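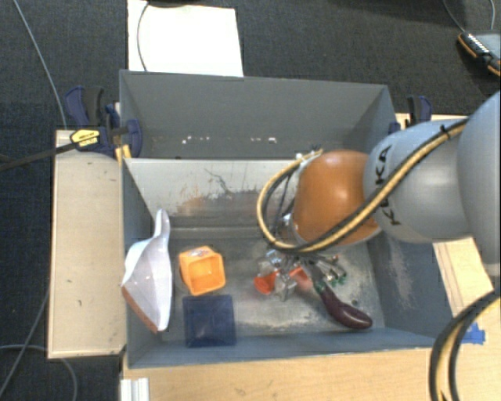

Why Carpet Tile Fails at the Seam

Ask a flooring contractor what went wrong on a commercial carpet job and the answer will usually be the adhesive. Olesia Kostiuk, who spent a decade inspecting claims before moving to the test lab at Ternov, puts most of the blame on moisture in the slab and on installers who open the boxes too early or too late.

Carpet tile has two main layers. The face is nylon yarn tufted through a thin primary fabric. The backing is a heavier sheet, commonly PVC, bitumen or a polyolefin blend, with a glass fiber scrim laid in to hold it to size. The yarn has little effect on whether the tile stays flat. The backing and the scrim control that, and they react to temperature at different rates.

A tile that comes off a cold truck and goes straight onto a warm floor will grow after it is laid. If the rows are tight, the growth has nowhere to go and the edges lift into a low ridge called peaking. A tile laid warm in a building that is later cooled will shrink and leave gaps. Ternov asks for a day of conditioning in the room where the tile will be used, with the boxes opened and the stacks kept low.

Moisture is harder to manage. A concrete slab dries from the top down, and a surface that feels dry to the hand can sit over a core that is still giving off vapor. Once the floor is covered, the moisture evens out through the slab and the humidity at the surface climbs. Kostiuk prefers probes set in drilled holes to any surface meter. Her limit for the pressure-sensitive adhesive used under the Elura line is 80 percent relative humidity at depth.

The Vasylenko building, a three-story office refit, shows how the two problems get confused. Seams opened along the south windows in July, and the first report blamed shrinkage. Solomiia Hrynyshyn, the consultant brought in for the second report, lifted 293 tiles and found the adhesive soft and stringy under most of them. Probe readings were over the limit in 10 locations, nearly all within a few feet of the outside wall. The tiles had kept their size. They had slid under chair traffic on glue that no longer held.

The repair used a two-part moisture barrier from Teletti, rolled on after the old adhesive was ground off, and 528 new tiles set in a quarter-turn pattern. Hrynyshyn also had the first row moved away from the wall so that no cut piece was narrower than half a tile. Narrow cuts have little glue area and tend to be the first to move.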